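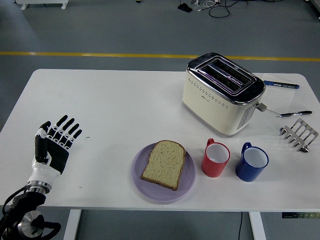
Task planner (household robots)

A task planner is the bit of software that decides what a robot does next. It doesn't move any motors itself. It takes a goal such as "make toast", breaks it into steps, and hands each one to a controller that knows about joints and fingers. I've worked on one called Pumano for a fair while now, so forgive me if this entry leans that way!

How it works

Most planners keep a list of facts about the world (bread on plate, slot free, lever up) and a list of actions. Each action has things that must be true before it starts and things that should be true once it's done. The planner then hunts for a chain of actions that gets from now to the goal. Toast is a lovely test case, as the order matters so much: you can't push the lever before the bread is in, and you really don't want to reach for the rack while one hand is still holding a crust.

Two arms make it harder. In Pumano each hand gets its own queue, and a small arbiter (written by Kinga Bozsik, who hates it and keeps improving it) stops both hands from claiming the same space. 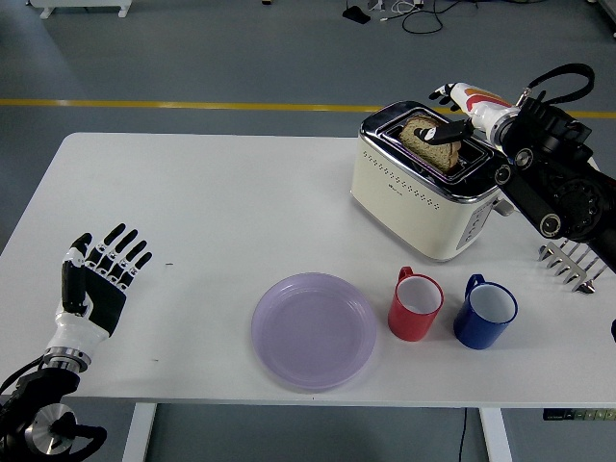 Letting go is its own action in our planner, and it took me ages to accept that. The fingers have to open far enough to free the slice without nudging it, and the perception side has to agree that the bread is in the slot before "insert" gets ticked off. If it doesn't agree, we plan again from whatever it reports. A fresh plan is capped at 96 steps, and the search gives up after 3000 tries.

Tooling

We use Okoro for replaying logs and Tedgate for writing the action files. Tedgate is plain text, so you can read a diff over breakfast. Amado Gatchalian added a checker in January that flags any action whose result nothing ever tests, and it found over 100 in our kitchen set. Mostly mine, I'm afraid.

See also: motion planning, behaviour trees, grasp detection, Prorkodcombe (simulator)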